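Ticket title: Sim demos saving fine, but a chunk of them get thrown out at the merge step
Queue: Tasero data collection
Opened by: Desmond Rosenthal
Priority: Medium (it was High for one very long afternoon)
Status: Resolved, with one follow-up open

What's happening

Hi all, I'm opening this one mostly so I stop leaving half-explanations in chat. We're collecting teleop demos in the simulated two-arm cell for the Tasero policy, and when I ran the December merge it rejected 534 episodes out of 3,232. That's way too many. We normally lose a handful to operator fumbles, and those get tagged at record time anyway, so they shouldn't even reach the merge.

The error is the same for every single one:

episode rejected: action/state length mismatch

It doesn't say which stream is short or by how much, which made for a fun morning. The episodes play back perfectly in the viewer. I sat there with my coffee watching arm after arm do exactly what it was supposed to, and the merge tool telling me it was garbage.

What I tried first (none of it helped)

I re-ran the merge on a fresh checkout. Same rejects, same order.

I copied a batch off the Ulley storage box onto my local drive in case the network copy was chopping files. Checksums matched, so no luck there.

I rolled the simulator back one version. This took forever because the asset cache had to rebuild, and then the newly recorded test episodes failed too. I rolled it forward again and would like that hour back.

I asked Malia whether her station had seen it. She'd been recording all week with hardly a reject, which annoyed me at the time but was the most useful thing I heard all day. Same simulator, same task list, same merge tool. So whatever was wrong, it was on my side of the room.

Update, 2:40 pm

OK, getting somewhere! I wrote a little script to print the length of each stream per episode, and the mismatch is always 20 steps. The state stream has 20 more entries than the action stream, every time, no matter how long the episode is. If we were dropping packets I'd expect the gap to grow on the longer demos, and it doesn't budge.

So I went looking for anything in the recorder with a 20 in it, and there's a setting called settle_steps. When you reset the cell, the sim runs for a bit so the objects can drop onto the table and stop wiggling before the operator takes over. Malia's config has the recorder start after the settle. Mine had it start before, so I was saving all that waiting around as part of the demo, with states but no actions, because I hadn't touched the controller yet.

Where did my config come from? I copied it from the Lumbao project back when I set up the station. Over there they wanted the settling period on purpose. I never looked at that line again.

Update, 4:15 pm

Changed record_from to after_settle, restarted the recorder (you do have to restart it, reloading the config isn't enough – ask me how I know) and recorded 54 new episodes across the pick tasks and the two-arm handover tasks. All of them merged. I also checked the first step of each one by hand, and every action lines up with the state it should line up with.

Then I got greedy and tried to rescue the old ones. Trimming the first 20 states off each rejected episode makes the lengths match, but I wanted to be sure I wasn't sliding everything out of line and teaching the policy to close the gripper at the wrong moment. So for a sample of them I compared the commanded gripper position against the measured one after trimming. The measured curve follows the commanded curve with the same small lag we see in the good episodes, so I'm happy with it. I ran the trim on the whole rejected set and all 534 went through.

One wrinkle: the camera frames have to be trimmed as well! They're stored separately and the merge tool doesn't check them against the states at all. My first pass left them alone and the merge was perfectly cheerful about it, while every picture was showing a moment from before its action. I only caught it because I opened one in the viewer and the fingers closed late. That pass has been deleted. If you pulled a merged set from me between lunch and 4 pm, please delete it and pull again.

Fix, for anybody who lands here with the same error

Open the recorder config at your station and find record_from. It should say after_settle. If it says on_reset, change it, save, and restart the recorder completely. Record one short throwaway demo and run the merge on just that one before you spend a whole shift collecting.

For episodes you've already recorded, use the trim script in the Tasero tools folder. It handles states and camera frames together now. It writes to a new folder and leaves your originals alone, and I'd keep those originals until the merged set has been through at least one training run.

Please don't pad the action stream with zeros to make the lengths match. I know it's tempting, and it was my first idea too. On our setup the actions are absolute joint targets, so a row of zeros is a real command to go to the zero pose, and the policy will happily learn it.

Still open

The merge tool should compare frame counts too, and the error message should say which stream is off and by how many steps. I've put both in as one follow-up and assigned it to myself. Malia is going to review it, and she's also asked that the station configs live in one shared place so people stop copying them from old projects. Fair enough.

Closing this one. Cell is reset and recording again. 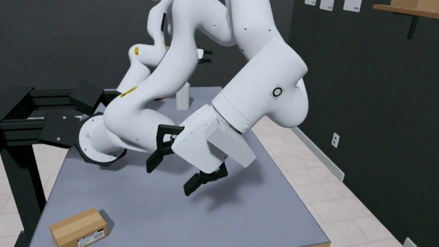
Do I need to re-record my old demos if my config had the wrong record_from setting?

Trimming them is enough, as long as the gap is the same 20 steps in every episode. Run the trim script on states and camera frames together, then play a few back in the viewer and check that the fingers move when the gripper command changes.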